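# Prevura table kit: gallery from our review

We kept the Prevura kit in our workshop for 6 weeks, and this page collects the pictures together with some short notes. Prevura is a teaching and testing package for small robot arms. In the carton you receive the software license, a table camera with its stand, a set of colored objects and a printed book of 122 tasks. The arm is not included. We used our own, and the connection to it was made by Tharun Palaniappan in one afternoon, with the help of the book and two calls to the seller.

The review was asked for by several readers who teach in technical schools and want to know if the kit is worth its price for a class. I am writing for them first. Persons who already have a full laboratory will maybe find the tasks too simple, although I would still advise them to read the part about sorting.

All the tasks are built from few things: cubes, balls, and something to put them in. The seller, Lestent, supplies a folding tray of gray plastic, but any container with low walls is accepted by the software. You must only show it to the camera one time and confirm its border on the screen. We preferred our own basket from the first week and stayed with it.

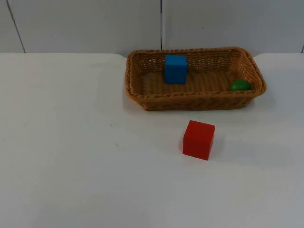

The first chapter of the book has only picking and placing, one object at a time. Lavanya Acharya went through it in order with two students, and they needed nearly 3 days. The instructions are clear and the English is correct. What I missed is an index. If you want to find again how to change the resting position of the arm, you have to turn many pages.

Sorting by color comes in the second chapter, and for me it is the best part of the kit. The student writes a rule in normal words, for example "blue and green inside, red outside", and the software makes from it a plan which can be read and corrected before the arm moves. The plan is shown as a simple list. When a rule is not complete, the software asks a question back and does not guess. My students liked this very much, and they began to write rules more carefully after a few tries.

Balls are more difficult than cubes, as everyone who works with small grippers knows. The kit lets you set a separate closing speed for each type of object. Spyros Psarras spent a long evening with these settings and his values are now the ones we use. We have sent them to Lestent and they said they would consider them for the next edition.

**Some practical points**

- The camera stand is heavy enough and did not move during the test.
- Setting up the camera takes 2 persons the first time, later one is sufficient.
- The license is for one computer. A school license exists, but the price is given only on request.
- Spare objects can be ordered separately from Naidu, who makes them for the kit.

The version in this review is the one sold since November. I would buy it for a class of beginners, and I would ask the seller before for the school price.

Vasco Bettencourt, May 7, 2019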